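Flarwood (DVD review)
Posted Jun 29, 2021

A young bookkeeper takes a job at a failing paper mill and finds that the town would prefer she didn't look at the accounts. That is the whole setup of Flarwood, a small-town drama from Bakalis that had a short theater run last November and is now out on disc.

The first hour is good. The mill employs 800 people in a town called Waltach, and the film takes its time showing who depends on whom. The bookkeeper rents a room from the foreman's widow, and their kitchen talks are the best writing in it. The second hour turns into a chase for a missing ledger, and the movie gets louder and less interesting. The ending is fair, but it arrives 13 minutes after it should have. 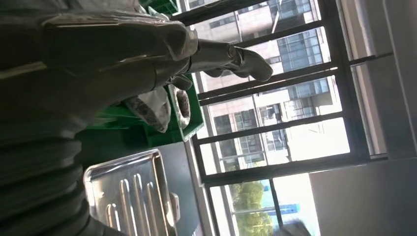

Picture and sound

Stiven handled the transfer. Night exteriors hold up well, with no banding that I could find. The mill interiors are a little soft. Dialogue is clear in the center channel — I never reached for the remote — though the score is mixed too high in the last reel.

Extras

You get 2 deleted scenes and a commentary by the director. The deleted scenes are both with the widow, and I would have kept them. The commentary is dry but covers the budget and the location work in useful detail. There is no booklet.

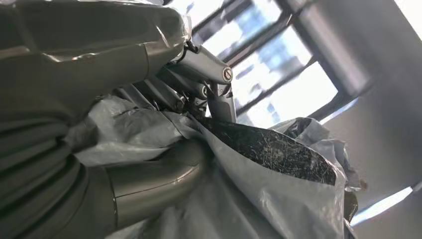 Gray plastic covering, with folds along the left side.

The first pressing is limited to 1000 copies and comes in a plain case. Rent it first if you are unsure. I will keep mine for the kitchen scenes.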